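# The two-arm cell at Nekau: setup and care

On this page we collect our notes from the pen-and-cup cell. I write them for the colleagues who will take care of it after me, so the words are simple. We started the cell in November, and the last change to this page is from 18th January.

The two arms do not carry the same hand. The left one has the fingered gripper, the right one has the parallel jaws. Please keep two separate sheets for them, because the screws and the pads are different.

**Every morning.** Wipe the fingertips with a dry cloth and move each arm slowly to its home position. Listen to the wrists. If you hear a scratching sound, stop and write it in the book before you do anything else.

**Every 200 cycles.** Check the 4 screws on the tool flange with the small torque key. Check also that the wrist cable can move freely – it must never be tight when the wrist is turned fully.

**After a change of fingers.** Run the Kivance calibration again, first left, then right. Our last good file is number 517. Do not copy the values from one arm to the other.

## At the table
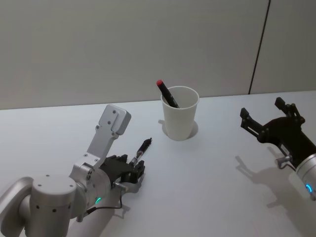
Kerttu Nurmi asked if the left fingers should be calibrated with the pen already in them, as she gets a better grip angle in this way. Lakshmi Bhat has tried both and prefers to begin with open fingers, then repeat the last step with a pen.

Left gripper with a black pen, close to the paper cup. The marker with the red cap stands in the cup, and the right jaws are open. For the grip check we use only light pens, and we set the force to the lowest step first.

Spare pads for the right jaws are in the Clelis drawer, second from the top.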